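Section 4 - Artificial flower arrangements

4.1 Scope

Section 4 applies to all Tarton table arrangements made up from the loose stem pack. It covers sorting, shaping and placing the stems, and the care of the finished arrangement. Wall-mounted and hanging displays are dealt with in Section 6.

The loose stem pack is supplied to Konico order code 3632. It holds 28 stems, packed flat. The vase is packed separately and isn't included in the stem count. If the number of stems doesn't match the packing slip, stop and contact the Govville stockroom before cutting any ties. Packs with cut ties can't be exchanged.

4.2 Preparing the table

1. Clear a flat table large enough for the stems to lie side by side. A pale surface is preferred, as dropped petals and short lengths of wire are easier to find on it.
2. Wipe the table and leave it to dry fully. Damp fabric petals pick up dust and may mark.
3. Open the pack at the end marked with the arrow. Slide the stems out by the wire ends. Don't pull them by the blooms.
4. Remove the tissue from between the heads. Keep it for storage (see 4.6).

CAUTION: Cut stems have sharp wire ends. Keep them pointing away from the face and away from other people at the table.

4.3 Sorting

1. Spread the stems loosely over the middle of the table, heads apart.
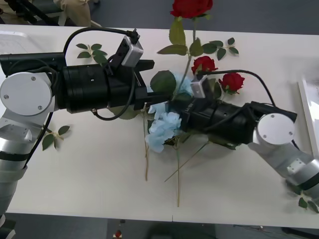 2. Separate the stems by colour first, then by length. Blue stems go in one group and red roses in another.
3. Put the filler sprigs to one side. They are fine and catch on the larger blooms if left in the same group.
4. Check each head by turning it gently between finger and thumb. A head that turns on its stem is loose. Push it down until it seats on the green base, then check it again.
5. Set aside any stem with a split leaf or exposed wire. Up to two damaged stems per pack may be left out without changing the layout. For more than two, request replacement pack 2425.

Note: Tangled stems should be freed from the wire end upwards. Lifting a tangled stem by its head is the usual cause of loose blooms.

4.4 Shaping

1. Hold the stem just below the head and open the outer petals with the thumb. Work outwards from the centre.
2. Leave the innermost petals folded. They are not wired and won't stay open.
3. Bend each leaf down and slightly outwards. Leaves left flat against the stem make the arrangement look thin from the side.
4. Spread the filler sprigs last, a few at a time.

Petals that have been creased in transit can be relaxed with a steamer on its lowest setting, held well clear of the fabric. Don't use an iron. Don't use a hair dryer on the red roses - the edges may curl further and can't be flattened again.

4.5 Placing the stems

1. Stand the vase on the table and place the tallest filler sprigs in it first, towards the back.
2. Hold the largest rose by the stem, below the green base, and lower it in front of the filler. The bloom should cover the lower part of the sprigs and leave the tips showing.
3. Place the second rose to the left of the first, a little higher and further back. The two blooms should overlap slightly.
4. Turn the leaves of the left-hand rose towards the outside of the arrangement.
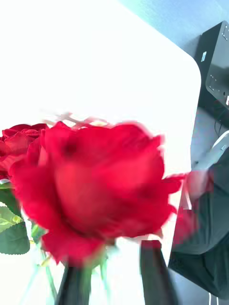 Fig. 4.2 Large rose in front, second rose behind it to the left, filler sprigs above.

5. Add the blue stems on the right, working from the back to the front.
6. Check from all sides. Fill gaps by bending the stems already in place before adding more.

Note: If a stem stands too high, fold the bottom of the wire back on itself. Cut it only if the fold won't pass through the neck of the vase. Use side cutters. Scissors will be damaged by the wire.

CAUTION: Don't add water. The stems are wired through their full length and the wire will rust. Where the look of water is wanted, use the Horobets clear setting gel and follow the instructions on the tub. Gel can't be removed once set.

4.6 Care and storage

Dust weekly with a soft, dry brush, starting at the top. Keep the arrangement out of direct sunlight. Red fabric fades sooner than blue, and a faded rose will stand out next to a new one.

To store, lift the stems out in the reverse order of 4.5, wrap each head in tissue and lay the stems flat in the pack. Don't stack anything on the box.

Corrections to Section 4 should be sent to Hnat Koval, Govville office. The next revision is due in May.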